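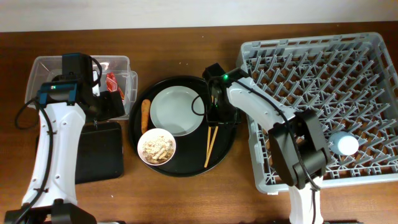 *Figure 3. Two-arm table station with serving tray, clear bin and dish rack.*

## Section 3: Planning and budgeting your Zeter station

Work through this section before you place an order. It covers the table, the arms, the spare parts and the household items used for practice tasks. Prices are in dollars before tax and freight.

### 3.1 Measure the work area

1. Choose a table that will stay where it is. Moving it later means repeating the calibration in Section 5.
2. Mark the base position for each arm on the tabletop with masking tape.
3. Set out the largest items you plan to use. A round serving tray and a dish rack take up most of the reach between two arms.
4. Check that each gripper can get to the far rim of the tray with the elbow clear of the rack.
5. Write the finished sizes on the planning sheet at the back of this manual.

**Note:** Allow room beside each arm for its cable loop. Tables pushed hard into a corner often need to be pulled out again at installation.

### 3.2 Set the budget

| Item | Cost |
|---|---|
| Florkari arm, each | $2328 |
| Peng gripper and wrist camera kit, per pair | $1560 |
| Table, clamps and power board | Buy locally |
| Practice items | Buy locally |

1. Decide whether you need one arm or two. Opening a lidded container or steadying a bowl is a two-arm job.
2. Add one spare set of gripper fingers per arm. Fingers are a wear item and are not covered by the warranty.
3. Keep a separate line for practice items and food. It is small but it recurs.

**Caution:** Do not mix gripper versions on one station. The connectors look the same but the wiring is different.

### 3.3 Choose the practice items

Buy ordinary kitchenware from a discount store, and get two of everything you expect to drop.

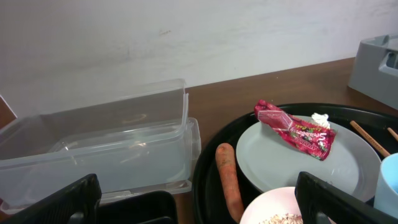 Clear plastic is harder for the wrist camera to pick up than solid colours, so leave it out of your first week of tasks if you are short on set-up time. Glossy wrappers can also throw reflections. Chopsticks are cheap and make a good test of fingertip grip, but buy a few extra pairs.

1. Record the size and colour of each item on the planning sheet.
2. Store the spares in a labelled tub near the station.
3. Replace fresh food between sessions and wipe down the tray.

### 3.4 Place the order

1. Send the planning sheet to Abelardo Durán at the Brestness office.
2. Allow 14 working days for a written quote.
3. Check the quote against your sheet, including the spare fingers.
4. Orders confirmed by December 27, 2024 ship in February.

**Note:** Freight is quoted separately. Arms and grippers may arrive in different cartons, so keep all packaging until both have been checked off.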